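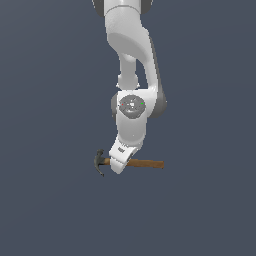 シミュレーション上の工具把持 点検チェックリスト(コメント付き)

6月版です。前の版は項目だけ並べていたら「で、これ何を見ればいいの?」と聞かれまくったので、今回は私の感想とか失敗談を横に書き足しました。長いです(すみません)。急ぐ人は「判定」のところだけ拾ってください。

対象:Wotanoのシーン一式、工具はハンマーのみ
使うとき:実機に動作を渡す前、毎回

1. モデルと見た目

□ 工具の向きが作業指示と合っている
判定:合
ハンマーは水平、頭が画面の左、柄が右。打撃面は上、釘抜きの爪は下に向いています。このまま振り下ろしても釘は打てません! 今回は「持って運ぶ」だけの課題なのでこれで合格ですが、打つ課題に使い回すなら向きからやり直しです。

□ 握り位置を記録した
判定:合、ただし要コメント
柄の端より頭に寄ったところを持っています。運ぶだけなら頭の重さが手首に近くなるので私は好きな持ち方です。打つ課題だと短すぎるかなあ。記録欄には「頭寄り」とだけ書かず、頭の付け根からの距離も必ず入れてください。前に私が「頭寄り」で済ませて、翌週の自分が読めませんでした。

□ 指と柄がめり込んでいない
判定:保留
一方向から見ただけで合格にしないこと。この角度だと指の裏側が見えないので、裏と真下からも見て、それから接触点の一覧を出します。絵がきれいだと油断するんですよね……。

□ 手首の目印が左右入れ替わっていない
判定:合
正面の灰色の円盤で、赤い点が左、緑の点が右。モデルを読み直したあとに一度ここが逆になって、Zaliscombeの現場で半日溶かしました。小さい点なので拡大して見てください。

2. 物理の設定

□ 工具の質量が既定値のままになっていない
判定:否→修正済み
今回いちばん大きかったのがこれ。読み込んだ直後は質量がゼロに近い値で、どんなに雑に振っても落ちない夢のハンマーになっていました。秤で量った1120グラムを入れたら、ちゃんと手首のトルクが上がりました。よかった!

□ 重心が頭側にある
判定:合
質量だけ直して重心を柄の真ん中に置きっぱなし、という半端な直し方をしがちです(私です)。セットで確認。

□ 摩擦係数の出どころが書いてある
判定:否
「なんとなく良さそうだったので」は出どころに入りません。木の柄の値を測り直して、Kaczmarczykの設定表に追記するまで否のままにします。

□ 床や作業台を入れた状態でも試した
判定:未
背景だけで何もない空間だと、衝突は起きようがないです。把持の確認にはこれが見やすくて好きなんですけど、干渉の確認はまったくの別物。台と柵を入れた版で必ずもう一回まわしてください。

3. 動作

□ 手首を90度回しても保持できる
判定:合
回す向きは両方とも試すこと。片方だけ合格というのが過去にありました。

□ 非常停止を途中でかけても工具を離さない
判定:合
止まった瞬間に指が開く設定、絶対にだめです。停止=保持。ここだけは相談なしで変えないでください。

□ 連続試行の落下を数えた
判定:条件付き合
2000回まわして落下13回。多いと見るか少ないと見るかは課題しだいですが、私はこの数字のまま人の近くでは動かしたくないです。落ちた回はほぼ加速の立ち上がりに固まっていたので、加速を緩めて再試行にしました。結果は次の版に書きます。

□ 落ちた回のログを捨てていない
判定:合
うまくいった回より大事なくらいなので、容量がきつくても残す側で。

4. 実機に渡す前

□ シミュレーションの結果だけで速度を上げていない
判定:合
最初の一回は低速、柵の中に人はなし。退屈でもやります。

□ 工具の下に人や配線が来ない経路になっている
判定:要再確認
Lusvilleのセルは配線の取り回しが変わったと聞いたので、図面ではなく現物を見に行きます。水曜の午前に行く予定。

□ リスクアセスメントの記録とこの表の版が合っている
判定:合
版が食い違うと、どっちが正しいか誰も答えられなくなります。表を直したらあちらの参照も直す、までが一つの作業です。

残り:接触点の確認、摩擦係数、台ありの試行、加速を緩めた再試行、Lusvilleの経路。この五つが埋まるまで実機への受け渡しは保留でお願いします。項目の書き方が分かりにくいときは、勝手に読み替えないで、この表のコメント欄に書いておいてください。水曜の夕方にまとめて見ます。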